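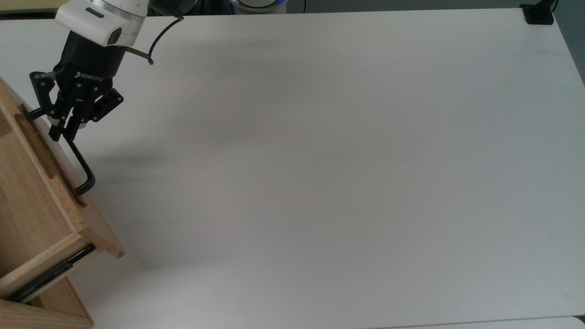
The arm with its gripper on the black handle of the wooden drawer cabinet, at the Horkberg shared workshop.

Workshop members teach arm to work a drawer

March 2, 2026

Members of the shared workshop in Horkberg have built a test bench for a robot arm and are using it to practise opening and closing a drawer. The bench went into regular use this winter and is open to all members who have done the safety evening.

The project is led by Gunther Görtz, a retired toolmaker, and Aksel Bech, who writes the software. Görtz made the wooden cabinet at home in Skandora and brought it in by car. The drawer runs on a black metal slide rail, and a groove is cut into the wood where the handle lies.

"A plain knob would have been easier to make, but the fingers kept slipping off it," said Görtz. "The bent handle gives them something to close on. I made two before I was happy."

The arm carries a two-finger Robotiq gripper. It was bought second-hand with a grant of 3000 euros from the town's hobby and crafts fund, and members paid the remaining 900 euros themselves. The white table was already in the workshop.

Bech keeps a log of every run. By the end of last week it stood at 1094 entries, including those from the first cabinet, a softwood box that split along one side and was taken apart for its screws. He said most failed runs come from the approach to the handle — once the grip is right, the pull is usually fine.

"The drawer sticks a little when the heating is off," he said. "We left that in. Drawers at home stick as well."

Henrik Hellwig, who looks after bookings, said the bench is in use most evenings and that members should reserve it on the sheet by the door. The large saw may not be run at the same time, as dust gets into the joints of the arm.

A second cabinet with a hinged door is planned for late March. Görtz has the timber but is still looking for hinges narrow enough for the frame. Anyone with a spare pair can leave them at the workshop, marked with his name.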